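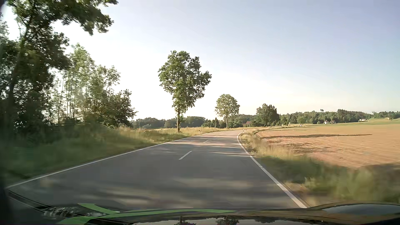
Tree shade all over the road before the right-hander

Forums > European Touring > Routes and Roads > Motorway or back road to Nurkier?

Motorway or back road to Nurkier?

tartanthermos wrote:
Morning all. I promised in the July thread that I'd report back on the last leg to Nurkier, so I'm doing it while I still remember any of it. We came off the motorway and took the country road for the final 57 km, with two adults, one teenager and far too many bags. The whole run from the port was 562 km our way. Staying on the motorway would have made it 494, so yes, I know, I went the long way and I paid for the fuel.

I loved it though. There's a solid white line down each edge and a dashed one in the middle, the surface is smooth, and you get these lovely stretches under the trees where the shade goes right across both lanes in stripes. The only thing I'd grumble about is exactly that shade. You go from bright sun to dark and back again and my eyes took a moment each time. I ended up with my sunglasses going up and down like a yo-yo.

Next bit opens out, with long grass on the verges and those white posts with the black band on them. I do like those posts. I'd have them on every B road at home if it was up to me.
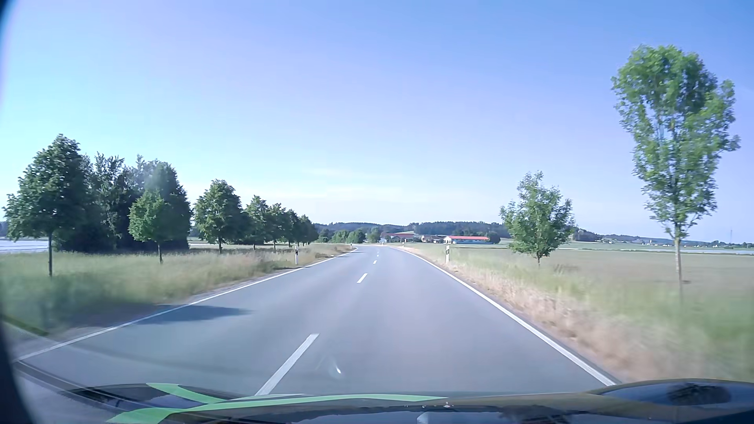

Re: Motorway or back road to Nurkier?

mossy_wheelnut wrote:
Nice write-up, but I'm going to disagree with you (sorry!). We did that road two years ago and I wouldn't bother again. It's pretty for ten minutes and then you're stuck behind a tractor and everyone in the back wants a wee. Give me the motorway, a proper services and an early arrival. 68 km extra is a lot at the end of a long day.

Also the verges. All that tall grass looks gorgeous with the seed heads on it but you've no idea what's underneath. I put a wheel on the grass once to let a lorry through and found a drainage channel. Not on that exact road, I should say, but near enough to put me off.

Re: Motorway or back road to Nurkier?

laybylurker wrote:
I'm with thermos. The motorway is just sound barriers and lorries. On the posts – they're brilliant at night, you can read a bend well before you reach it. In daylight I mostly use them to see where the road's going when it dips out of sight.

Did you stop anywhere? I remember a bakery called Górecki in one of the villages with a poppy seed cake I still think about. If it's shut I don't want to know.

Re: Motorway or back road to Nurkier?

tartanthermos wrote:
Górecki is open! Well, it was on the Thursday we went. We bought the poppy seed cake AND a plaited thing with cheese in it, and the teenager spoke to us for nearly half an hour afterwards. Parking is round the back. You walk 400 metres if you miss the turning like I did.

mossy, I take the point on the tractors, we were lucky with those. We didn't have to touch the verge at all, so I can't argue about drainage channels. But I think you're being hard on the scenery! There's a dead straight bit with a big wall of trees on the left, dark conifers first and then the leafy ones mixed in, and the sky was completely blue. I'd happily have driven that part twice.
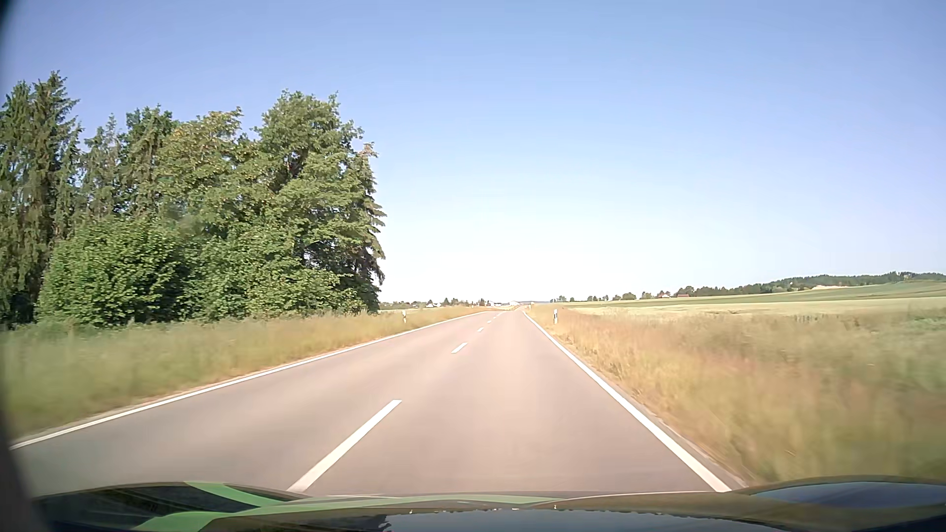 The straight, conifers on the left

pebbledash_pete_no_more wrote:
Straights like that are where I start to nod off, if I'm truthful. Give me bends. Is it a good surface the whole way? We'll be towing in September and the van hates a patched road.

tartanthermos wrote:
All good on the part I drove, no complaints from the cups in the back. I wasn't towing so have a look for somebody who has before you commit. There are villages later on too and you need to slow right down for those.

mossy_wheelnut wrote:
Towing? Motorway. Please. I'm not even being awkward this time, the campsite at Cleltulance has its entrance on the motorway side and you'll have a horrible left turn across traffic if you come in from the country road.

laybylurker wrote:
That turn's fine if you get there before tea time. We've done it with a caravan. But mossy's right that it isn't much fun at six o'clock.

What were you using for navigation, thermos? Our Korkix kept trying to drag us back to the motorway at every junction. I had to put in the villages one by one.

tartanthermos wrote:
Paper map and a teenager! We did have a Korkix years ago and it did the same, I seem to remember there's an "avoid motorways" setting buried in the second menu, under vehicle and not under route, so have a dig in there.

My favourite stretch was where the houses start. There's one with a red tiled roof low down at the front and a darker brown gable behind, half hidden in the greenery, with a swing frame in the yard. Then the road goes gently round by a little grassy hill. I said to my other half that I could live there, and she said I say that about everywhere with a chimney.
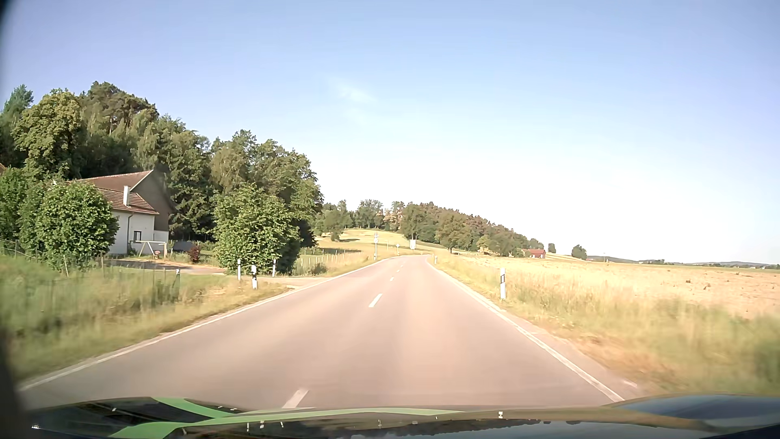
Re: Motorway or back road to Nurkier? (towing)

pebbledash_pete_no_more wrote:
Right, I've been swayed and then un-swayed. Plan at the moment is motorway out with the van, pitch up at Cleltulance, then do the country road solo one morning for the cake. Is Górecki cash only?

laybylurker wrote:
It was when we went. Take coins.

mossy_wheelnut wrote:
Motorway out. Good lad. I'll allow the cake.

tartanthermos wrote:
They took my card, but the machine was slow and there was a bit of sighing behind me, so coins might be kinder. Let us know how the van gets on, and if you do go that way in September can you tell me whether the leaves have turned?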